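# Herileo shareholder meeting notes — data card

Last updated 2019-03-17
2 min read · 17 shares · 0 comments

## What it is

Plain-text notes from annual meetings, split into one row per statement. Covers guidance, recession talk, dividend votes, splits and consolidations. Put together by Rekha Achari and Onni Leinonen, first for our own use, then people kept asking for it.

279 statements in total. 227 are from prepared remarks, the rest from shareholder Q and A. 59 mention inflation or input costs in some form.

## Companies covered

- Hirvonen — freight and cold storage
- Clorkura — paint, coatings, some resin
- Luditz — small lender, listed late

Hirvonen is the best covered by a long way. Luditz is thin, they only put audio up for one meeting and the sound drops out in the middle of the chairman's address.

## Columns

- `co` — company, lower case
- `speaker` — surname only, blank if we couldn't tell
- `topic` — one label, see below
- `text` — what was said, tidied lightly
- `fwd` — 1 if it's a forecast, 0 if not

Labels for topic: demand, costs, labour, rates, capital, other. Rekha did the first pass, Onni checked it. Where they disagreed we kept Onni's label, so don't read too much into costs vs rates. "Other" is a bit of a dumping ground, sorry.

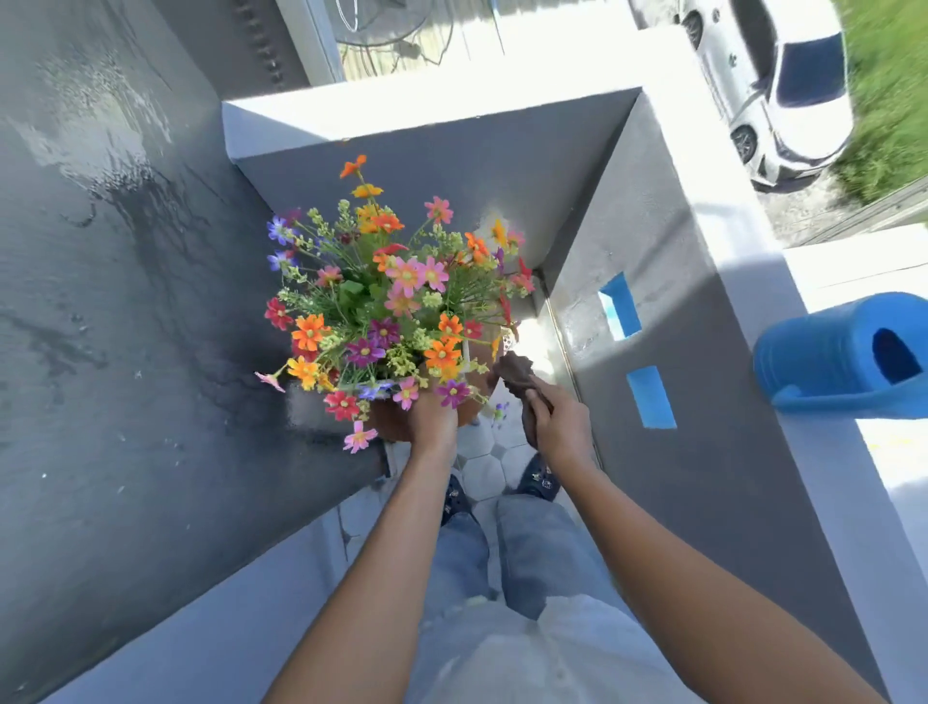 TURKU, September — Raimo Lappalainen told Clorkura holders that he expects a short, shallow downturn and cheaper solvents by the second half. The split was passed on a show of hands. Heikki Ikonen asked twice about the pension shortfall and was told it would be dealt with in writing.

That's what a source note looks like before we cut it up. It came out as four rows, three with `fwd` set to 1. The pension question is its own row under labour, which you could argue with.

## Known problems

- Masanobu Oda is down as both "oda" and "m oda" in the speaker column. Will fix.
- Currency signs got stripped from the older Hirvonen rows. Numbers are right, units are anyones guess, check the annual report.
- Some answers are paraphrased where the audio was poor. These are not flagged yet.
- Duplicate rows in Luditz, 17 of them. Drop on `text` and you're fine.
- Spelling is mixed. We write labour, two of the transcribers didnt.

## Using it

Load as UTF-8, tab separated, no quotes. Excel will mangle the `fwd` column if you let it guess.

Fine for class work and general poking around. Please don't trade on it — statements are pulled out of context and the forecasts were often walked back later in the same meeting.

## Still to do

Add meeting dates as a proper column. Redo the labour labels. Chase Luditz for the missing audio, Onni has emailed them and is waiting to hear back.

Corrections to Rekha, with the row number please.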